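Search the boards
Search titles only
Last updated: August

Which order for the Virkia books? (my 8 year old is impatient)

pagefox43
OK so my daughter tore through the first Virkia book in two evenings and now she wants the rest. I've got a box set on hold at the library, but the numbers on the spines don't match the list inside the cover! The list puts The Otter of Stolavent second and the spine says it's fourth. Which do I believe? She's a strong reader but she cries when animals get hurt, so I'd like some warning too.

mossyboots
Go by the spines. The list inside is the order they were written, and Otter gives away who took the sled dog. My son read it early and was furious with me for a week.

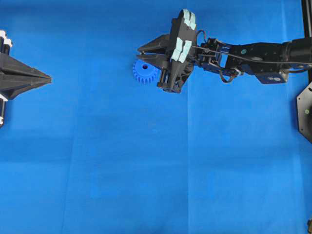

Also, the third one is long - 790 pages in the big print edition, 40 chapters. We did one a night and I lost my voice somewhere near the harbor fire.

ulbyreader
Have to disagree, sorry. Written order is so much better! Otter is where you get to know old Suominen and his boat, and if you save it for fourth you don't care nearly enough when he shows up in book three. And my copy of three is 762 pages, so yours must have the map section.

mossyboots
Mine has the maps, yes. Still say spines. An eight year old doesn't care about Suominen, she cares about the dog.

ulbyreader
Mine cared about Suominen :)

pagefox43
Ha, OK. And the sad stuff?

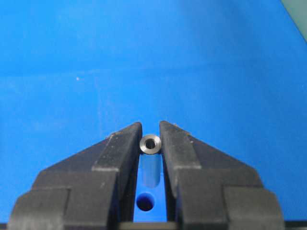
Sad parts (spoilers, sort of)

mossyboots
Book one you've survived. In two, the old goose dies, but it's off the page and very gentle. Three has the fire and all the animals get out. I skipped a page in chapter 12 where the dog is limping, then got caught and had to go back and read it.

ulbyreader
The goose wrecked us, I wouldn't call it gentle. Read that one with her.

pagefox43
Going with the spines, and I'll read the goose one aloud. Thanks both!

Comments (2)

Conceição Meireles: We started with Otter by accident and it was fine. She went back and read the others twice.

tinlantern: Does anyone know if the audio version has the songs?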